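Home | Laundry | Bedroom | Contact
Last updated: 2024-12-29

How to fold a sweatshirt on the bed

Clear the bed first. A firm surface is better, so if you have a straw or bamboo mat on it, leave the mat there. Hold the sweatshirt up by the shoulders near the window and look for stains and small holes. Dark red and black hide them very well.
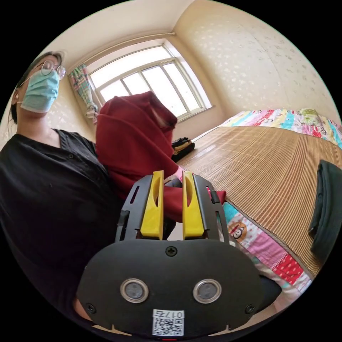 Shake it 2 times and lay it with the front down. Fold each side to the middle, then put the sleeves straight along the back — not crossed, or you get a thick lump. Bring the bottom up to the neck and turn it over. With a hood, fold the hood down before the sides.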